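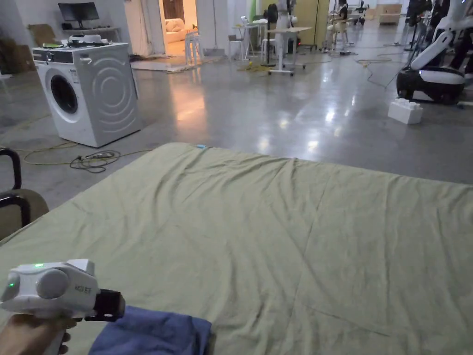
日本語の色の名前の話をします！ 長くなります。お茶を用意してください。

きっかけは布屋のOltgateで、無地の生地見本帳をめくらせてもらったことでした。色見本が200枚。そして緑のページに入ったところで、私は完全に足が止まりました。名前が全部すてきすぎる。

萌黄、鶸色、若竹、白緑、裏葉柳、千歳緑。声に出して読んでみてください。「うらはやなぎ」ですよ。柳の葉の裏側の色に、わざわざ名前をつけた人がいるんですよ。表じゃなくて裏に！

で、帰りの電車でふと思ったんです。こんなに緑の名前があるのに、「緑い」とは言わない。

赤い、青い、白い、黒い。この四つはそのまま「い」がつく。黄色いと茶色いは「色」をはさめばいける。でも緑は「緑い」も「緑色い」もだめで、「緑の」か「緑色の」になる。

いわれてみれば当たり前なんだけど、当たり前すぎて何十年も気にしたことがなかった。こういうのがいちばん楽しい。

古い日本語で色の言葉の中心にいたのは、あか、あお、しろ、くろの四つだとされています。もとは色相というより、明るいとか暗いとか、はっきりしているとか、そういう感覚の言葉だったという説が有名です。

「あか」は「明るい」とつながり、「くろ」は「暗い」とつながり、「しろ」は「しるし（著し）」とつながる、というやつ。「あお」は「淡し」との関係を言う人もいるけれど、ここは説が分かれます。語源の話は気持ちよくはまるものほど用心したい。用心しつつ、わくわくはする。

とにかくこの四つは別格で、くりかえし言葉も作れます。赤々、青々、白々、黒々。「黄々」も「緑々」も言わない。試しに口に出したら猫に見られた。

副詞っぽい使い方もそう。「赤く塗る」「青く塗る」は言えるけど、緑は「緑色に塗る」になる。文法のなかに四色の特等席が残ってるんです。たまらん。

じゃあ緑はどこにいたのかというと、長いこと「あお」の屋根の下にいました。青葉、青菜、青虫、青のり、青りんご、青竹、青梅。ぜんぶ緑。ぜんぶ、青。

このリスト、スーパーの野菜売り場で無限に増やせます。青じそ、青ねぎ、青唐辛子。青菜の青って何だろうと思いながらかごに小松菜を入れる幸せ。

そして「みどり」は、もともと色の名前というより、新芽や若い枝を指した言葉だったとされています。みずみずしいもの、という感じ。

だから「みどりご」は緑色の子じゃなくて、新芽のような赤ちゃん。「みどりの黒髪」も、つやつやしてみずみずしい黒髪。緑なのか黒なのか赤なのか、初めて知った中学生の私に説明してあげたい。

赤ちゃんが「みどりご」と「赤子」の両方で呼ばれるの、色の言葉としては大事故なんだけど、どっちも意味が通るのがすごい。

信号の話もさせてください。あの「青信号」、日本に信号機が入ったころの法令では「緑色信号」だったそうなんです。ところが新聞も町の人も「青」と呼ぶ。結局、戦後になって法令のほうが「青」に合わせた。

ことばの勝ち。役所が町の呼び方に折れた例として額に入れて飾りたい。

その後、信号の色そのものも緑のなかで青みに寄せたものが使われるようになった、という話まであります。名前が物を引っぱっている。

ここまで読んでくれた方、ありがとうございます。まだ半分も来てません。次は染めの話です！！

緑に単独の「い」がつかないのと同じくらい好きな事実がこれ。植物はあんなに緑なのに、葉っぱをそのまま煮ても、鮮やかで長持ちする緑はなかなか染まらない。

葉の緑は葉緑素で、水に溶けにくいし、光に弱い。山が丸ごと緑なのに、布に移そうとすると逃げる。意地悪か。

じゃあ昔の人はどうしたか。藍で青く染めて、そのうえに刈安や黄蘗の黄色をかけたんです。青と黄で緑！ 図工の時間にやったあれを、甕と草で！

順番や濃さでいくらでも変わるので、萌黄も鶸色も千歳緑も、青と黄の配合の物語なんですね。見本帳のあの緑のページ、急に甕の並んだ仕事場に見えてきませんか。私は見えました。

しかも黄色は藍より光に弱いことが多くて、古い布では黄だけが先に褪せて、緑だったところが青っぽく見えることがある。ヨーロッパの古いタペストリーで森がやけに青いのも、同じ事情だそうです。

つまり緑は、時間がたつと青に帰っていく。「あお」の屋根の下に……。すみません、ここは私が勝手に感動しているだけで、言葉の歴史とは関係ありません。でも感動はする。
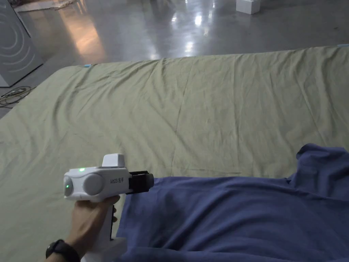 緑と紺。今日の主役の二色です。

で、藍といえば、名前の多さが緑に負けてないのが青の側。淡いほうから並べると、瓶覗、浅葱、縹、藍、紺。間にもっともっと入ります。

いちばん推したいのは瓶覗（かめのぞき）。藍甕をちょっとのぞいただけ、という薄い薄い水色です。布がのぞいたのか、甕の水に空が映ったのをのぞいたのか、由来は諸説あり。どっちにしても動詞が入ってる色名、強い。

浅葱は「浅い葱」で、薄いねぎの葉の色。青緑寄りの青です。新選組の羽織の色として語られることが多いけど、江戸では地方から来た武士の羽織の裏地の色としても有名で、「浅葱裏」は野暮な侍をからかう言葉でした。

同じ色が、片方では志士っぽさの象徴で、片方では「あいつ浅葱裏だぜ」。色は悪くない！ 浅葱は悪くないぞ！

納戸色もいい。緑みのある暗い青。納戸の暗がりの色だとか、納戸に引いた幕の色だとか、これも諸説あります。物置の薄暗さが色名になる国、好きです。

濃いほうの端っこには褐色。「かっしょく」じゃなくて「かちいろ」。ほとんど黒に見えるほど濃い藍で、「勝ち」に通じるから武士が好んだ。字面は茶色なのに中身は紺。初見殺しにもほどがある。

「紺屋の白袴」は、染物屋が忙しくて自分の袴は白いまま、というあれ。私が好きなのはその兄弟分の「紺屋の明後日」のほうです。染めは天気に左右されるから納期がずれる。「あさってできます」と言われて、あさって行くと、またあさって。

これ、締め切りのある仕事をしている人は全員心臓を押さえたと思う。私も押さえました。

ところで紺屋は「こんや」とも「こうや」とも読みます。全国に紺屋町という地名があるので、お近くにあればぜひ散歩を。染物職人の町だったところが多くて、川や水路がそばにあると「ああ、洗ってたんだなあ」と勝手に目が細くなる。

私が歩いた紺屋町は端から端まで早足で11分。往復して、戻りはゆっくり歩いて、川を見て、どら焼きを買いました。完璧な午後。

歩くときはVunduserの小さいノートに看板の色を書いています。「薬局の看板：青緑。浅葱と言い張れる」とか、そういうの。あとで読むと本当にどうでもよくて最高です。

さて、よその言葉では青と緑はどうなっているのか。ここがまた沼でした。

ベトナム語の xanh は青も緑もカバーする言葉で、区別したいときは「空の」とか「葉の」にあたる語を足すそうです。ウェールズ語の glas も、今は主に青だけど、草の緑に使う言い方が残っている。「青々とした芝生」と言っている私たちと、すごく握手したい。

中国語の「青」も幅が広い。青菜、青山、青天、それに青絲は黒い髪のこと。緑と青と黒！ 「みどりの黒髪」を見たあとだと、髪の毛は色の言葉を惑わせるなにかを持っているとしか思えません。

逆にロシア語は青のなかが二つに割れていて、濃い青と薄い青が別々の基本の色。私たちが「赤とピンクは違う色でしょ」と思うくらいの感じらしいです。英語だと両方 blue。

色そのものは連続していて、どこに線を引くかは言葉ごとに違う。そして線の引き方に、まったくのでたらめではない傾向もある。このあたりは有名な研究と有名な論争があるので、興味のある人は「基本色彩語」で探してみてください。一冊読むと三冊増えます。

喫茶店のHutsuliakでこの話をべらべらしゃべっていたら、隣の席のHooman Soltaniさんがペルシア語の色を教えてくれました。これが大当たりで！

紺色は sorme'i といって、目元に塗る化粧の粉、sorme から来ているんだそうです。茶色は qahve'i で、コーヒーから。薄い緑には peste'i、ピスタチオの色。おいしそうな言語だ。

目の化粧から紺を作る発想、かっこよすぎませんか。こちらが甕をのぞいているあいだに、あちらは鏡をのぞいていた。

「日本語にもお茶の色があるでしょう」と言われて、そうだ茶色だ！ となりました。しかも緑茶を飲んでいるのに茶色は brown。染めに使った茶の煮汁の色だという説明をよく見ますが、湯のみの中の緑を見ながら「茶色」と口にすると、ちょっと脳がねじれます。
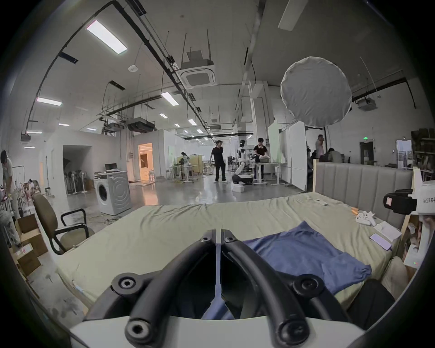
茶色といえば江戸の「四十八茶百鼠」！ ぜいたく禁止で派手な着物が着にくくなった町人たちが、茶とねずみ色のなかで遊びまくった。四十八も百も、とにかく多いぞという意味の数で、どちらも実際にはもっとあったといわれています。

ねずみ色の名前をいくつか。銀鼠、藍鼠、深川鼠、鴨川鼠、利休鼠、梅鼠。地名まで動員している。深川と鴨川で灰色の東西対決をするな。してくれ。

利休鼠は緑みの灰色です。北原白秋の「城ヶ島の雨」に「利休鼠の雨がふる」とあるので、歌で知った方も多いかも。私は長いこと、小さなねずみが空から降ってくる歌だと思っていました。こわい歌だなあと。

茶のほうは歌舞伎役者の名前が強い。団十郎茶、路考茶、芝翫茶、梅幸茶。推しの色を着る文化が、江戸の町にもうある！ 推し色の羽織、推し色の前掛け。わかる。わかりすぎる。

しかも路考茶も梅幸茶も、見本を見るとかなり緑に寄った茶なんです。緑がここにもいた。茶色の服を着て。

こうなると自分の持ち物を色名で呼びたくなるのが人情で、やりました。掃除用のバケツは浅葱。鍋つかみは路考茶。歯ブラシは、まあ、瓶覗ということで。

厳密な色見本と照らし合わせると怒られるやつです。でも、昔の色名はもともと布や時代でゆれがあるし、本によっても見本がけっこう違う。同じ「萌黄」でも、三冊並べたら三色ある。そこがいい。

萌黄と萌葱の問題もあります。どちらも「もえぎ」。萌え出る草の黄緑が萌黄で、葱の芽のほうは濃い緑、と分けて説明されることが多いです。音が同じで字と色が違う。電話で注文したら絶対に事故る。

歌舞伎の定式幕の緑も萌葱と書かれます。黒、柿、萌葱。永谷園のお茶づけの袋を思い出した人、仲間です。

もうひとつだけ、禁色の話。平安の宮廷には勝手に着てはいけない色があって、天皇の普段の袍に使われた色のひとつが麹塵（きくじん）。麹かびの色です。くすんだ黄緑。別名は山鳩色、青白橡。

天皇の衣が、かび。いや麹はありがたいものだけど、字が「麹の塵」ですからね。しかもこの色は光によって見え方が変わるといわれていて、染めの再現をした人の文章を読むと、みんな少し早口になっている気がする。気持ちはわかります。

青なのに緑、緑なのに茶、褐と書いて紺、麹の塵が高貴な色。ここまで来ると「何色が好きですか」という質問に簡単に答えられません。先週聞かれて、45分しゃべりました。ごめん。

読むならどこから？ と聞かれたので。まずは図書館で伝統色の図鑑を二冊以上、同時に開くのがおすすめです。一冊だと信じてしまうので、二冊。違いを見つけるたびに声が出るので、できれば家で。

そのあとに染織の本。刈安、黄蘗、槐、くちなし。黄色い染料の植物だけでも一章ぶん楽しめます。黄蘗は虫除けになるというので、経典の紙を染めるのにも使われた。黄色い紙のお経にはちゃんと理由があった！

言葉のほうが気になる人は、辞書で「青」を引くだけでも半日いけます。青二才、青臭い、青写真、青田買い、青天井。青二才の「青」は未熟の青で、熟していない実の青で、つまり緑。英語でも green は未熟者。ここだけ急に国境がない。

隣町の古本屋Caritsideには、表紙の外れた配色の本が95円で出ていました。もちろん連れて帰りました。前の持ち主が「縹」の横に鉛筆で「よめない」と書いています。はなだ、です。私も最初は読めなかった。

縹は古い名前で、露草の青に由来するといわれます。露草の汁は水で落ちてしまうので、友禅の下描きに使う。消えるための青！ また好きな青が増えてしまった。

11月になると銀杏と紅葉の話ばかりになるけれど、常緑の葉もよく見ると名前の宝庫です。松の千歳緑、竹の青竹色、老竹、煤竹。竹は若いのから煤けたのまで一生ぶん色名がある。

みなさんの地元の「それは青じゃなくて緑では？」も教えてほしいです。地名でも食べ物でも方言でも。虫でもいい。

すでに「青大将は緑」「青汁」の二つが届いています。青汁！！ なんで今まで出さなかったんだ私は。毎朝飲んでるのに。

続きは赤の話をするつもりです。茜、蘇芳、紅花、それから朱。図書館に本を返してからなので、ちょっとだけ待っていてください。あさってには出せると思います。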